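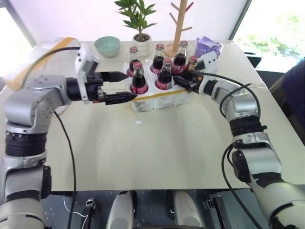
Soda bottles in their white foam crate, on the tabletop at Dorine.

Kitchen and Front of House Assistant, Dorine Community Café, Irnevmont

Part time, 42 hours a fortnight, to start in September

We are looking for a cheerful, steady sort of person to join us at Dorine, the café on the corner of Lerkia Street, and we would love to hear from you whether you have years of catering behind you or have only ever cooked for your own family. Several of us came here from something else entirely (Fabrice Joly, our head cook, drove a delivery van until his knees objected) and we are used to teaching people as we go.

A little about us first. Dorine opened as a soup kitchen in the old seed merchant's and grew, bit by bit, into a proper café with a lunch menu, a cake counter and a long table by the window where people sit for as long as they like over one pot of tea. We served 3,484 hot lunches last year, a good many of them on our pay-what-you-can scheme, and every one was cooked from scratch in a kitchen that is, let's say, cosy. If you like plenty of elbow room you may find the Monday stock delivery a trial!

What you would be doing

Mornings are mostly spent in the kitchen with Fabrice, washing and chopping vegetables, getting the soup on and baking whatever tray bake has been chosen for the week. The baking is often Gavrilă, which is our name for the sticky walnut and plum slice that Delia Olteanu brought to us from her grandmother's recipe book and which regulars now ask for by name. You will be shown how to make it, and you will be expected to get quite good at it.

From noon you would move out to the front, taking orders, carrying plates, working the till and keeping an eye on the drinks shelf. Afternoons are quieter. We wipe down, restock, put the chairs up and have something to eat together before going home. There is some lifting involved, sacks of potatoes and crates of drinks and so on, so please tell us if that would be difficult for you and we will see how the work can be shared out differently.

Who we are hoping to find

Somebody who is kind to customers, including the ones who are having a bad day. You will need to be able to arrive on time for an 8 o'clock start, as the buses into Irnevmont are not frequent and the bread won't wait. A food hygiene certificate is useful but we will pay for you to take the course if you haven't got one. Another language is always welcome. We hear quite a few of them across the counter in a week.

Pay and hours

You would be paid the same hourly rate as everyone else on the café floor, and we are happy to tell you what that is over the telephone before you go to the trouble of applying. Shifts are shared out a month ahead and we do our best to work around school runs and college. You get your lunch on every shift, 5 weeks' paid holiday (pro rata) and first pick of any leftover cake. We close for the whole of Christmas week – a rule Delia brought in and none of us has ever argued with.

How to apply

There is no form. Please write us a letter of around a page telling us who you are, what you have done and why you fancy working in a café, and hand it in at the counter or post it through the door marked for Orysia Demchenko. If writing isn't your strong point, come in after three o'clock and ask for Orysia or Ayana Ejigu, and one of them will sit down with you and take your details over a cup of tea.

We will invite people in for a chat and then a paid trial morning, so that you can see whether you like us as well. Jeptoo Kombo, who has been on the front counter longest, will look after you that day. Wear flat shoes and bring an apron if you have a favourite one. Everybody who applies will get a reply from us.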